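Clause 4

The standard was called Kazmi, after the town where it had been drafted, and it ran to 78 pages. Noel Calimlim had read all of them twice. His job was to decide whether a recorded demonstration of household work could be admitted to the Stisach library, and from there be used to train machines he would never meet.

Clause 2 covered the operator. Clause 3 covered the tool: pads clean, fingers opening fully before each approach, no grip on a button or a zipper. Clause 4 covered the garment. It required that a shirt be laid flat, collar away from the operator, sleeves extended, before the first fold. It did not say how flat.

Noel had a queue of 400 recordings and a form with a box for each clause. He worked through the queue in order. He rejected one shirt with a sleeve trapped under its own body. He rejected a towel, which had been filed as a shirt.

At recording 212 he stopped. The collar was correct. The sleeves were correct. The hem hung over the front of the mattress.

He read Clause 4 again. A hem over an edge was under load from its own weight. A fold begun there might drag. On the other hand, the clause said "laid flat on the available surface," and the bed was the available surface. He wrote to Jotberg, where the standard was maintained, and asked for an interpretation.

The reply came before lunch. "The working group considers that overhang is permitted where the surface is a bed. The working group considers that overhang is not permitted where the surface is a table. See Gistach comments, February."

Noel opened the Gistach comments. There were almost 400 of them. The one on overhang had been submitted by a reviewer who signed only with initials, N.C., and it argued, at some length and with a sketch, that people fold laundry on beds and that a rule made for tables would exclude most of them.

He had no memory of writing it. The sketch was his — he always drew sleeves too long.

He passed the recording on Clause 4 and typed "overhang, bed, permitted" in the remarks field. Then he went back through the rejected entries and reopened two. At the end of the shift he selected a still for the annex and gave it a number.

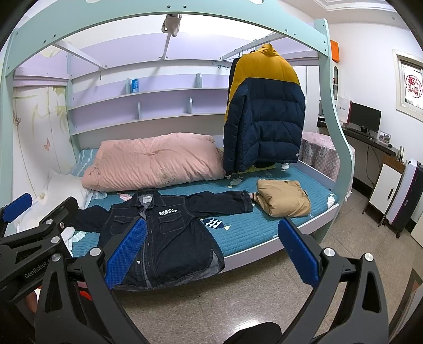 Annex B, Figure 2. Shirt laid out on a bed, fingers open. Overhang at front hem: permitted.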